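How to Learn to Roller Skate as an Adult: Your First Month on Quads

Posted July 6, 2024

I put on my first pair of roller skates in April, at an age when most of my friends were buying better office chairs. I fell twice before I got off my own porch. Now I skate nearly every evening and I want everybody I know to try it! So this is the guide I wish I'd had, for total beginners on quad skates (the kind with two wheels in front and two in back).

What you need

Skates that fit. Your toes should brush the front of the boot without curling, and your heel should stay down when you bend your knees. I started on Surons, a basic outdoor model with a padded ankle, and I still love them. If you plan to skate outside, look for soft wheels. Mine are rated 78A. Hard rink wheels rattle your teeth on anything rough.

A helmet, knee pads, elbow pads and wrist guards. Wear all of it, every time. The wrist guards are what I'd buy first after the helmet, as your hands will go out when you fall no matter what you tell them.

A skate tool for adjusting your trucks and toe stops. A cheap one is fine.

Where to practice

Look for somewhere flat, wide and closed to cars. Tennis courts are dreamy if the owners allow skates (ask first, some really don't). School blacktops and big parking lots work too, outside of busy hours. I do most of my skating on concrete plazas, and the main thing there is to learn how to read the joints.

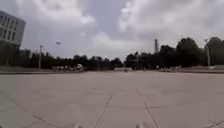 Big slabs with thin seams between them. Cross the seams as close to square as you can.

A wheel that meets a gap at a shallow angle can catch and turn your foot. Walk the area in your shoes before you gear up, kick away any pebbles, and check for slabs that have lifted at one side. Stay home if the ground is wet. Stick to dry days for your whole first month, please!

Week one: stand, fall, get up

Start on grass or carpet. Put your heels together and your toes apart, like a duck. Bend your knees more than feels natural, then a little more. Your weight belongs over the middle of your feet and your chest stays up.

Now practice falling. Squat low, tip to one side and land on the meaty part of your hip, or drop onto your knee pads. To get up, kneel on both knees, bring one skate flat in front of you, put both hands on that knee and push. Do it until it's boring.

Week two: the duck walk becomes a glide

Move to the hard ground. Take small duck steps, left, right, left, right. After a few passes you'll feel each step start to roll (such a good feeling, I yelled out loud). Let it. Bring your feet side by side and coast until you stop.

Keep sessions to 30 minutes. Your shins and arches will complain, and tired legs learn bad habits.

Week three: stopping

The plow stop comes first. Roll slowly with your feet wide, point your toes in a bit and press outward through your heels. Keep those knees bent or nothing happens. Once you can do it at walking speed, try the toe stop drag: weight on your front leg, back foot turned slightly out, toe stop brushing the ground behind you. Press gently and build up.

Week four: turns and a little style

Look where you want to go, turn your shoulders, and lean your ankles the same way. If your skates won't turn, loosen the trucks a quarter turn and try again. Draw a big chalk circle and follow it in both directions. Everyone has a bad side. Mine is still the left.

After that, try bubbles (heels together, push out, toes together, repeat) and put on some music. Wipe your wheels down when you get home, and pull the laces wide open so the boots can air out overnight.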